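I have owned a full set of eight of everything for years and have never once fed eight people. So in May, with the move down to the smaller place at Riteston coming up, I decided the crockery would be cut back to what one person uses for one meal. A bowl, a plate to go under it, a spoon, a pair of chopsticks, a tray. The rest could go to the op shop in Tastard, where it could be someone else's optimism.

The spoon was the first thing through the selection process, mostly on account of being the only one I've never chipped. It's one of those white ceramic soup spoons, the kind that holds a serious amount of broth and then lets go of it all at once, down your shirt.
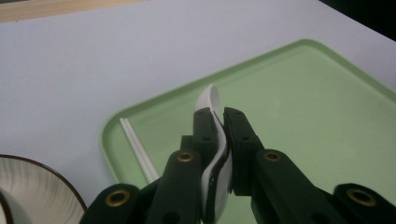 I should say that I'm not a minimalist. I've read the blogs. There's one by a bloke who got down to 100 possessions and then, as far as I could tell, spent all his time writing about the 100 possessions. I counted the kitchen cupboard alone and gave up at 200, somewhere in the takeaway container lids. There were 26 lids. I'd rather not say how many containers.

What I wanted was a setting that could live on the one tray, go from bench to table in a single trip, and come back the same way. I'd been eating out of the saucepan over the sink, and there's a limit to how long you can call that a phase.

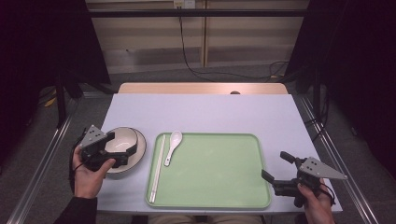
*Chopsticks and spoon on the green tray, bowl and plate off to the left.*

The tray was $4 and is the colour of a hospital corridor. I had a much nicer one, a Böttcher, heavy as a paving stone, that I'd bought in a fit of self-improvement and used as a place to put mail. It's gone now. The mail has moved to the top of the microwave and seems happy enough.

I did try putting everything on the tray at once, which is the whole idea of a tray, and found there was an argument to be had over where the bowl goes. Bowl on the left, and the chopsticks end up underneath it. Bowl on the right, and my elbow is in it. For the time being the bowl has its own bit of table, and I've decided this is a style.
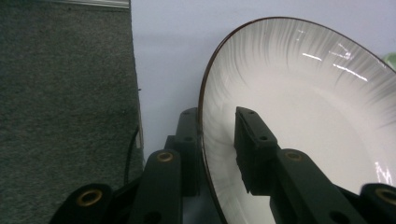
Plates were harder to give up than I'd expected. I had a stack of Lokosen ones, plain as anything, and could part with those without a pang. The one I kept has a thin dark line around the rim and fine grey strokes fanning out across the white, as if the painter was testing a nearly dry brush and liked the result. It also shows up every overhead light in the room, so dinner comes with glare. I've had it longer than I've had the car. 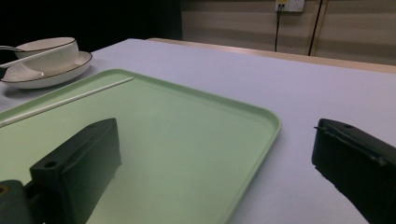 *Bowl on its saucer beyond the tray, one chopstick lying on the green.*

The op shop took two boxes and handed back the gravy boat, which I respect. It's on the bench next to the kettle and currently holds teabags. I still haven't dealt with the mugs.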